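Fri 16 August

Third day on the tilt fault. Reran the hallway task in sim this morning with the new head calibration from Skenura. 64 episodes, 20 of them failed, all with the same signature: the head roll estimate drifts during base rotation, and by the time the arm extends the camera view is well off level. The planner still believes it is upright. Reach targets come out displaced to the left and high.

Karthik thinks the calibration file is at fault. I disagree. The old file gives the same drift at a lower rate, so the new one is exposing something and not causing it. Spent an hour on the IMU bias term before lunch and found nothing. Shamim pointed out that the drift resets on every reload of the house, which rules out the accumulated log and leaves the filter's initial state. Should have checked that on day one.

The safety issue is separate and worries me more. With the view rolled, the left arm keeps advancing toward the wall after the contact limit should have stopped it. The limit is computed in the camera frame. If the camera frame is wrong, so is the limit. On the real unit at Grestton that is a 200 N joint pushing on whatever is there. I wrote to Jacqueline and asked her to keep the Grestton unit powered down until the limit is moved to the base frame. She replied within 5 minutes and agreed.

Paused one of the bad episodes with the arm out and went through the transforms by hand.

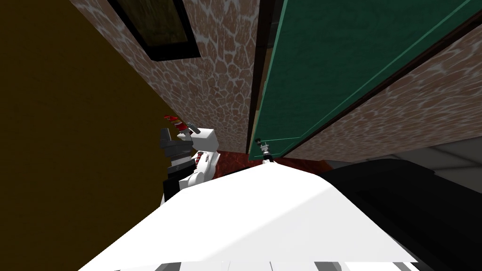
The joint encoders are clean. Forward kinematics from the base put the gripper exactly where the simulator says it is. The chain through the head does not, and the error matches the roll figure to the second decimal. So the arm is fine, the base is fine, and the fault sits between the neck link and the camera mount — one transform, probably applied in the wrong order after the July merge.

Loïc has the merge history and is back Monday. I will try swapping the order on a branch tonight and leave the batch running. Ticket stays open as a safety item either way.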